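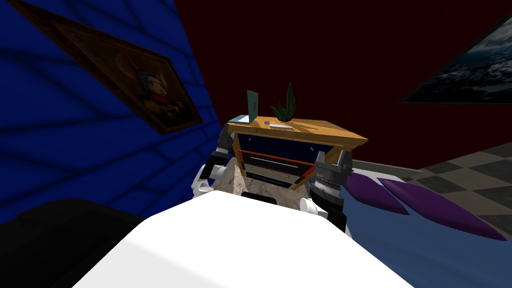

Students teach simulated robot to move the bedroom furniture

A student robotics club at Lesance College has reached the last stage of a project in which a two-armed robot picks up household furniture inside a computer simulation.

The club has 17 members, most of them in their first or second year. They have been working since the autumn on a task they call the bedside lift. The robot has to take hold of a nightstand from both sides, raise it and carry it across a bedroom without tipping off whatever has been left on top. In the current version that includes an open laptop and a potted plant.

Birdie Ambrose, who leads the club, said the lifting itself was working by the second month. Keeping the top level took far longer.

"If one arm goes up a little faster than the other, the whole thing leans," she said. "A small lean is fine. The laptop stays where it is. Past a certain point the plant goes first, and then you start again."

The rules allow a tilt of up to 5 degrees at any moment during the carry. A run also fails if a drawer slides open or if either hand loses contact with the side of the nightstand. The club has logged 116 complete runs so far and keeps the failed ones in a shared folder so that new members can look through them.

The rooms are built by a separate group of three students, who choose the wall colours, floors, beds and pictures. Each room is meant to look different enough that the robot cannot rely on one background. A room with dark blue and maroon walls, a checked floor and purple pillows on the bed is used for most of the practice sessions.

Ashok Joshi, who teaches computing at the college and supervises the club, said members were marked on their written notes as well as on the runs.

"They have to say what they changed and why they thought it would help," he said. "Some of the best notes are from weeks when the scores went down."

The club will enter the task in the Hastadeo student challenge in July. Teams there are given a room they have not seen before and a piece of furniture chosen by the judges, and have one afternoon to prepare.

Meetings are held in the second-floor computing room from 4.30pm. Students from other courses can join, and no programming experience is needed for the room-building group.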